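# The long goodbye to the high chair

There is a stage of parenthood, somewhere between the last tooth and the first opinion, when your child decides that the high chair is beneath them. Ours arrived at it on a wet evening in March. She stiffened like an ironing board, hooked one foot over the tray and announced "no" in the voice of a woman returning a cardigan.

I had thought we were done buying things. The cot had been bought, the pram had been bought, and the contraption for warming wipes had been bought and quietly given away. But a toddler who won't sit in a high chair and can't reach the table without one has to go somewhere, and for a fortnight she went on my knee, where she ate my dinner and left me hers.

The market for what comes next is larger than you'd think. There are booster seats that strap to a dining chair, seats that clamp to the table edge, little sets of table and chairs at toddler height, and the wooden "grow with me" chairs that promise to last until the child leaves for university. I asked Razia Minhas, a childminder in Skudthorpe who has fed other people's children for 20 years, which she would choose.

"Whichever one you can hose down," she said.

She wasn't joking. Her kitchen has four plain plastic boosters, all the same colour so that they can't be argued over, and a low table by the back door. She has views on padding (against), removable covers (against, because they are removed by the wrong person) and cup holders, on which I was asked not to quote her.

Boosters are the sensible answer for most homes. A decent one has two sets of straps, one to fix the seat to the chair and one to fix the child to the seat, and you want both. Check the age and weight limits, and check your chairs too. Ours have curved backs with a gap at the bottom, and the first booster we tried slid about on them like a tray on a ferry. It went back. The second, a Baloch, had a wider base and fitted well enough, though the lower strap is threaded through a slot that was clearly designed by someone with smaller hands and no crumbs in their life.

Clamp-on seats are handy for grandparents' houses and hopeless on glass tables, pedestal tables and anything with a deep rim underneath. They also have an upper weight limit that arrives sooner than you expect, especially if your child has been eating two dinners.
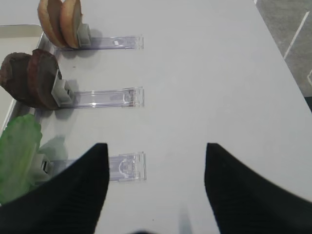
*Burger night, toddler edition: buns, patties and lettuce.*

Then there is the small table. I resisted it, on the grounds that we have a big table and I have already painted around it. Kulap Hemmin, who runs a secondhand nursery shop two streets from us, told me everybody resists it and then comes in for one. She sells the Jandska set more than any other: one square table, two chairs, rounded corners, no drawers. The drawers matter. A drawer in a toddler's table is where toast goes to retire.

The height is what you should measure. Sitting down, your child's feet ought to rest flat on the floor, with the tabletop a little above their elbows. Too low and they hunch; too high and they kneel on the seat, and then it's only a matter of time. Hemmin keeps a tape measure on a hook by the door and encourages people to bring the child in, "even if the child would rather not be brought".

We took ours. She sat down on a display chair, refused to get up, and had to be bought the set around her.

For meals it has been a qualified success. She likes climbing on and off by herself, and does so between every mouthful. She can also carry her plate away, an idea that hadn't occurred to me until it occurred to her. Breakfast and snacks happen at the little table now, with one of us sitting on the other chair, knees up by our ears. Supper is at the big table in the booster, with both straps done up.

The grow-with-me chair I can only report on from a distance. My sister has a Flodis, and it is a handsome thing. The seat and footplate slide into grooves at different heights, so it can be adjusted as the child grows, provided someone remembers where the hex key went. It's a good deal heavier than a booster, which is a virtue when a toddler pushes off from the table and a vice when it lands on your foot. Secondhand ones come up often. Ask whether the harness is included, and look along the grooves for old porridge, which sets like grout.

As for the high chair, it's folded up in the hall, waiting to go to Hemmin's shop. It has been waiting for some weeks. Yesterday our daughter found it, dragged a cushion over and asked, very politely, to be put back in.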